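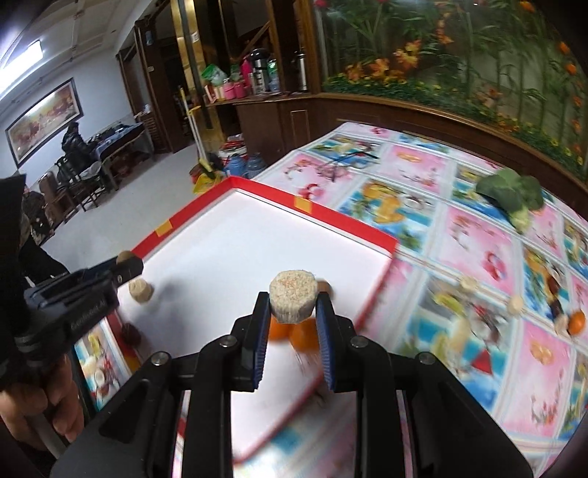
Fedevska reissued its house rules for hand-held gripper work in October, and I spent most of Friday marking up my copy. The old version had 40 clauses. The new one has 18, and I think it is the better document, with two reservations.

The first change concerns the start pose. Both grippers must now be open and clear of the tray before an episode begins. We had let this slide. Mélanie Beaulieu went through our Fondent batch and threw out every episode that opened with the fingers already closed on something, which left us with 1031. I would have kept a few of them. She was right on the wording of the rule.

Clause 7 deals with grasp contact. Both finger pads must meet the item on opposite sides, and the item has to clear its neighbours before any sideways travel. On food items this matters more than it sounds. A chunk with a rough or porous face will hold well between ridged pads at one angle and roll at another, and round fruit sitting directly under the fingers gets nudged if the lift is shallow. Our own practice is to go straight up first, then across.

Clause 9 covers two-handed work. One gripper moves over the tray while the other holds still, unless the task sheet calls for both. I asked whether "still" includes an item already held at the tip. It does.

Then backgrounds. The Jugah draft wanted a plain matt surface everywhere. Fedevska dropped that, and I agree with them. A printed tablecloth with fruit on it is a fair test of whether a policy can tell a real orange from a picture of one. What the clause does ask is that the cloth stays put for the whole session, and that items outside the tray are listed on the sheet along with those inside it.

My reservations:

Pad wear has no limit. Studik replace theirs on a fixed count of grasps. Fedevska says "when worn", and two people will read that two ways.

Dropped items are still vague. Clause 14 says to carry on if the item lands in the tray — it says nothing about one that lands on the rim and stays there. I have sent that in as a comment.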